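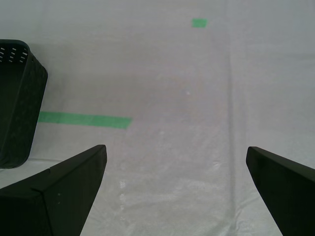
Clearing the Sorting Table at Buchanan

The back room at Buchanan, the secondhand store on the corner, opens at 8, two hours before the shop does. The woman who runs the sorting has been there long enough to have strong opinions on tablecloths.

"White, always," she said when I asked. "A stain on a sleeve shows up on white. On the old brown table we missed half of them, and then a customer would bring the shirt back."

The cloth is plain and gets washed at the end of the week. She does not iron it. "It wrinkles again as soon as you drag a coat over it. I smooth it with my hand and that's enough."

A green plastic basket stands on the left. She is left-handed and likes to drop things in without crossing her arms. The people on the afternoon shift move it to the other side, and she moves it back in the morning.

I asked how she gets through a delivery. The last one, in March, came to 603 pieces, most of it children's clothing from Boledum.

"One piece at a time. You look at the collar, the cuffs, the seat. Zippers you run up and down. If I have to think about it for long, it goes in the basket and I look again after lunch."

She used to make a stack for every size. Now she makes 2, keep and recycle, and leaves the sizes for the people who work the rails. That change saved her more than 16 hours over the winter, by her own notes.

The worst job, she said, is socks. "They come in knotted together and you still have to check every heel."

Before she starts on a new bag, everything from the last one comes off the cloth. Buttons and pins go in a jar on the windowsill. When I left she was waiting on the van from Dusport, which was late, and had gone to put the kettle on.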